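Jamdale plastic colander, pale green - 4 stars

Bought this in July to replace a metal one that had gone at the handle. Use it most days now, mainly noodles.
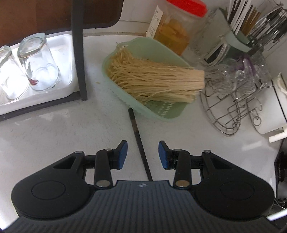 Good things first. Light. Rinses clean in seconds, even after starchy stuff. Holes are small so thin noodles stay put, which my old one never managed, half of them went down the plughole. Big enough for noodles for 2, would not try it for a family of five.

I keep dry noodles in it too while the water comes up. Long ones stick out over the rim a bit but no bother. Saves getting a plate out.

Now the moans. No feet to speak of, so it sits in its own puddle if you put it straight on the worktop. Drain it over the sink and give it a good shake frist. Also picks up colour, did beetroot on Sunday and there's still a faint pink patch inside. Might fade, might not.

Not had it in the dishwasher, the label says top rack only and ours is always full of glasses. Boiling water straight in has been fine so far, no warping.

Verena Fuchs on the Skistov page said hers cracked at the rim after a few months. Mine hasnt but I don't hang it up, just shove it in the cupboard with the pans.

Would I buy again, yes, at that price. If you want something heavy that stands up by itself get the Trastommont one, costs more though and my sister says the holes clog with rice.

One star off for the puddle.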